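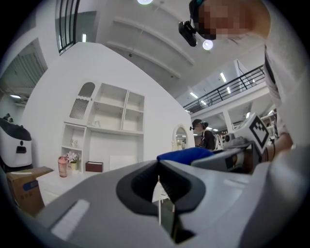
14 April 2026. Cloth and wiping trial, second go. Wenche Sundqvist wants us to switch everything over to the Zuvden cloths by the end of April, and I still don't see the case for it. The sheet from the supplier says 2,000 wipes before the edges give. Under what load, on what surface, with what cleaner? It doesn't say. Today's blue one, the soft piece lying across near the jaw, has a color that is easy to find against the white partition, and I'll give it that much. Color doesn't pick up grease.

Got to 516 wipes on the test panel before I stopped to look. Garba Usman thinks the streaks come from the Kolex cleaner and not the cloth. Maybe. He said the same last time, when we had the other cleaner on, so I'm not putting much weight on it.

Weights: the scale read 103 g soaked, then 103 g again after wringing. That can't be right. Either the scale is stuck or I wrote the same line down two times. Redo before anyone copies it into the Tunard sheet.

Also the folding. We fold in half, the instructions show quarters, and the two will not give the same number. Pick one. I'd go with half, it's what people do at a sink.

To do: plain water run, no cleaner. Run an old Nwosu cloth next to the new one on the same panel. Ask Wenche where the 2,000 came from. No order until those are done.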